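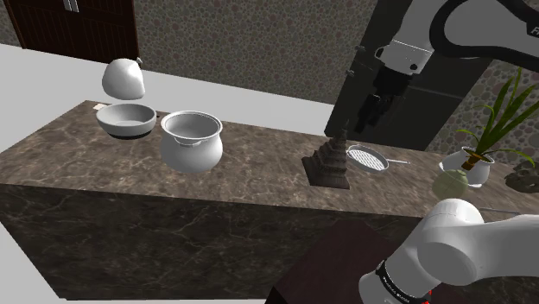

*Kitchen island layout from the Nandico simulation kit, with the arm above the counter and the gripper empty.*

## Nandico Kitchen Kit: Data Card

Nandico is a licensed set of simulated kitchens for training and testing single-arm manipulation. It is published by Noldale and maintained by Zuleica Bezerra. This card applies to the release of 11 March 2018.

### Contents

- 24 kitchen layouts, with varied counters, walls and floors
- 1,000 recorded episodes, stored with joint states and gripper commands
- Household objects, including bowls, pots, pans, planters and ornaments

Episodes run for about 20 seconds. Object positions are set at random before each episode begins.

### License

The standard license covers one site and permits internal research use. Redistribution of object models requires written consent from Noldale. Trained policies may be published without restriction.

### Known Limitations

1. All images are rendered. Results should be confirmed on hardware before deployment.
2. Plant leaves are rigid and do not bend on contact.
3. Liquids are not modeled.

### Support

Technical inquiries should be directed to Aleksi Suominen at the Jornham office. Please include the layout number and episode number.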